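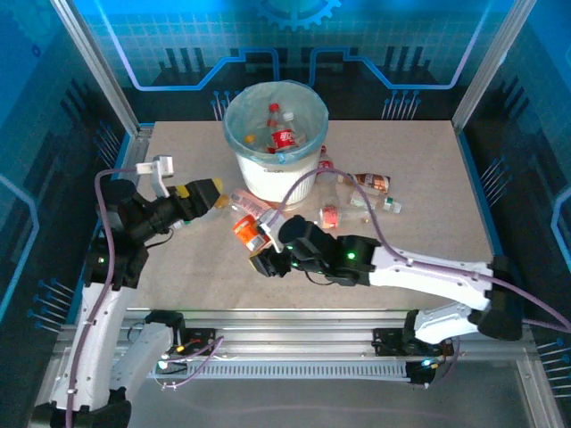
White ribbed bin, light-blue liner, and plenty still to go in.

Small bins and the bags that claim to fit them

I have never believed the sizes printed on rolls of bin liners. Engebretsen call theirs "universal", and in my kitchen universal meant it split on the second day. So take the following as one household's results.

Fold the bag well over the rim. A thin one with only a finger's width outside will slide in as soon as a bottle lands in it. You can buy a plastic ring to hold it (Soltard sell one). I tried it for a month and went back to an elastic band.

Bottles standing upright waste space. Three of them with their caps on and a little bin looks full, though most of what you are storing is air. Squash them and screw the cap back on so they stay squashed. Check first what your council wants done with caps, as mine has changed its mind 2 times.

Drink cartons should be opened at the corners and pressed flat. Rinse them too. I was told a quick rinse was pointless fuss, then I left one unrinsed over a warm weekend in August.

Folke Öberg wrote in to recommend tipping everything out on the table and sorting it before any of it goes in the bin. I expected this to be slower. It took me seven minutes against ten for my usual method, so I have stopped arguing, but do put newspaper down.

As for peeling labels off bottles, I don't bother. If your collection asks for it, warm water does as well as the Gernis spray and costs nothing.

Bicarbonate in the bottom of the bin: no difference that I could smell.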